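Drucken | Per E-Mail versenden

Die Pause gehört in die Tagesordnung

Von Decha Somboon

Wer in den vergangenen Jahren an Fachtagungen, Gremiensitzungen oder Fortbildungen öffentlicher Träger teilgenommen hat, kennt den Ablauf. Die Einladung weist eine Mittagspause von einer Stunde aus. Der erste Vortrag beginnt verspätet, der zweite wird überzogen, und gegen 12.40 Uhr teilt die Moderation mit, man habe sich darauf verständigt, die Pause etwas zu straffen. Verständigt hat sich darüber in der Regel die Moderation mit sich selbst.

Der Uvora-Verband für Erwachsenenbildung hat im März seine Empfehlungen zur Durchführung ganztägiger Veranstaltungen neu gefasst. Der Entwurf umfasst 37 Seiten. Er regelt die Gestaltung von Namensschildern, die Reihenfolge der Grußworte und die Aufbewahrung der Teilnehmerlisten. Der Pause widmet er einen einzigen Absatz, und dieser enthält das Wort »nach Möglichkeit«. Ich halte das für einen Fehler, der sich vor der Beschlussfassung noch beheben lässt.

Die Pause gilt in unseren Häusern als Verfügungsmasse. Sie ist der Posten, aus dem jede Überziehung beglichen wird, und niemand muss dafür eine Begründung vorlegen. Würde ein Referent um 15 Minuten gekürzt, so folgte darauf ein Briefwechsel. Kürzt man dagegen 200 Anwesenden die Mittagszeit um dieselbe Spanne, bleibt der Vorgang ohne Protokollvermerk. Eine Veranstaltungsleitung, die so verfährt, trifft eine Entscheidung über fremde Zeit, und sie sollte diese Entscheidung zumindest als solche kenntlich machen.

Gegen eine strengere Regelung werden vor allem zwei Einwände vorgebracht. Der erste lautet, die Teilnehmenden selbst wünschten ein dichtes Programm. In den Rückmeldebögen steht das tatsächlich gelegentlich. Dieselben Bögen verzeichnen allerdings Jahr für Jahr die Klage, es habe zu wenig Gelegenheit zum Austausch gegeben. Beides lässt sich durchaus vereinbaren, sofern man die Beiträge selbst knapper fasst. Bei der Jahrestagung in Gatport wurden zuletzt 21 Beiträge an einem Tag untergebracht. Von den meisten ist mir der Titel in Erinnerung geblieben, von einigen auch dieser nicht.

Der zweite Einwand betrifft die Kosten. Eine Stunde Leerlauf in einem gemieteten Saal, so heißt es, sei gegenüber den Geldgebern schwer zu vertreten. Dem liegt die Annahme zugrunde, eine ordentliche Pause müsse mit einem Buffet gefüllt werden. Sie muss es keineswegs. Obst und Wasser genügen für den Vormittag vollauf, und wer mittags warm essen möchte, findet in den allermeisten Städten innerhalb weniger Gehminuten etwas Geeignetes — vorausgesetzt, man lässt ihm die Zeit, dorthin und zurück zu gelangen. Das Bildungshaus Rondden verfährt seit Jahren nach diesem Grundsatz. Sein Leiter, Amedeo Amato, hat die warmen Platten gestrichen und die eingesparten Mittel in eine längere Saalmiete umgelegt. Die Beschwerden über das fehlende Essen ließen nach dem ersten Halbjahr nach. Über die längere Pause hat sich meines Wissens noch niemand beschwert.

Zu bedenken ist ferner, wem die gekürzte Pause am meisten abverlangt. Wer ein Medikament zu einer Mahlzeit einnehmen muss, wer ein Kind stillt, wer sich mit einer Gehhilfe durch ein unbekanntes Gebäude bewegt, der hat von zwanzig verbleibenden Minuten faktisch nichts. Unsere Häuser haben in Rampen, Leitsysteme und Höranlagen investiert, und das war richtig. Es ist schwer verständlich, weshalb dieselbe Sorgfalt an der Uhr enden soll. Zugänglichkeit hat eine zeitliche Seite, die in den Empfehlungen bisher nicht vorkommt.

Ich schlage daher eine Ergänzung vor. Die Mittagspause sollte mit Anfangs- und Endzeit in die Tagesordnung aufgenommen und von der Veranstaltungsleitung nur mit Zustimmung der Anwesenden verändert werden dürfen. Verspätungen wären innerhalb des Blocks auszugleichen, in dem sie entstanden sind. Für die kurzen Unterbrechungen am Vor- und Nachmittag genügt eine einfache Bereitstellung im Saal oder im Vorraum; Trinkwasser muss während der gesamten Veranstaltung ohne Nachfrage erreichbar sein. Die Arbeitsgruppe Petchrat, die den Entwurf betreut, hat signalisiert, dass sie eine solche Formulierung prüfen wird. Ich möchte anregen, es bei der Prüfung nicht zu belassen. 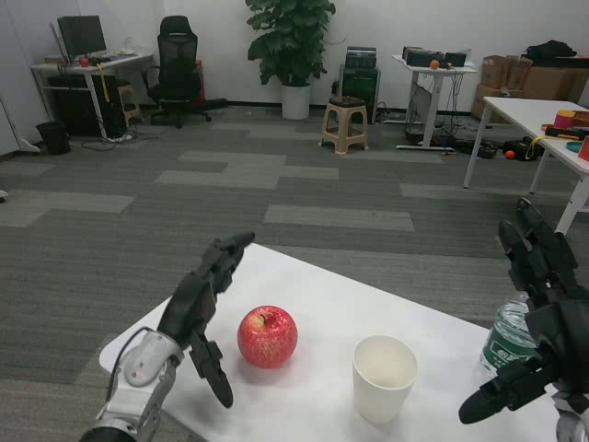
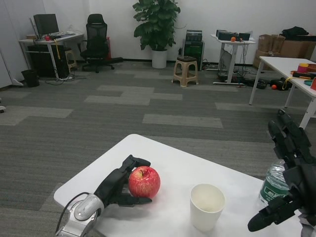
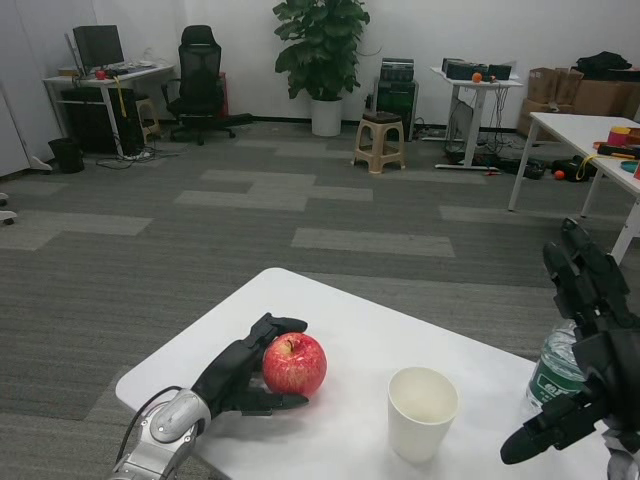
Apfel, Becher und Wasser auf dem Tisch.

Mir ist bewusst, dass es drängendere Fragen gibt. Die Finanzierung der Kurse auf dem Land ist ungeklärt, und an Lehrkräften fehlt es fast überall. Gleichwohl wird ein Verband auch daran gemessen, wie er mit den Menschen umgeht, die seinetwegen früh aufstehen und mehrere Stunden anreisen. Die Stellungnahmen der Mitgliedshäuser werden in der Geschäftsstelle gesammelt und der Beschlussvorlage beigefügt. Unser Haus hat die seine bereits eingereicht.

Der Verfasser leitet eine Einrichtung der Erwachsenenbildung und gibt hier seine persönliche Auffassung wieder.

Artikel drucken | Artikel per E-Mail versenden

Leserkommentare

H. W.
Dem Beitrag ist zuzustimmen. In unserer Einrichtung wird die Pause regelmäßig für »kurze organisatorische Hinweise« verwendet, die dann eine halbe Stunde dauern.

kursleitung_nord
Die Zustimmung der Anwesenden einzuholen klingt gut, aber wer hebt schon die Hand und sagt vor vollem Saal, dass er lieber essen geht? Da braucht es eine feste Regel ohne Ausnahme.

Margit
Ich war auch in Gatport. Die Beiträge waren besser, als der Verfasser es darstellt. Mit der Mittagszeit hat er leider recht, ich habe mein Brot in der Straßenbahn gegessen.

R. Petersen
Und was ist mit den Referenten? Wer von weit her kommt, möchte seinen Vortrag auch zu Ende halten dürfen. Den Vorschlag, Verspätungen im selben Block auszugleichen, halte ich für praxisfern.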